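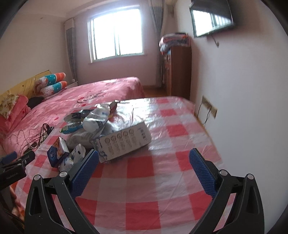 Frade table-clearing set, readme for the bedroom part. Clips in this folder are all one job: sort out a table of packaged shopping, get it into groups, leave the cloth clear. Started in the kitchen but the bedroom tables had better piles. Cloths were left on as found, so expect checks, flowers, plain. The red, pink and white checked one is plastic and shiny and the window glares off the far side of it, so go by shape there and don't trust colour. Wrinkles too. Nobody was asked to smooth anything.

by Agnes Yule, May

What's in it

2,417 clips, 1,055 of them bedroom. 287 have a second pass with item names checked by Cuiping Wan. The rest have one pass only, names may be a bit off.

Labels

- box: any cardboard, long or short. Lying at an angle still counts as lying
- bottle: plastic or glass, tilted is fine, put "tilted" in the notes
- packet: soft stuff, crisps, noodles, refills
- other: use it sparingly pls

If the print on a box is too blurred to read, label it "box" and leave the brand blank. No guessing from the icons. Junhao guessed for the whole of the first batch and we had to redo it.

Table edges: a cloth hanging over a corner makes it look rounder than it is. Mark the cloth edge, not where you think the wood is.

Known problems

- Kurnville folder has two tables under one number. Not fixed
- "bottel" appears in the older label files, treat as bottle
- start times are off by 5 seconds in the Thursday batch
- piles that touch the wall: half the notes say "wall", half say "edge". Same thing

Splits

Split by home, never by clip. Same table must not turn up in both halfs.

Questions to Haiyan Han, or Deming Han if it's the label files.

14 shares | 3 comments

Related
Telico drawers: readme
Dinik kitchen shelves, first batch
Frade packing notes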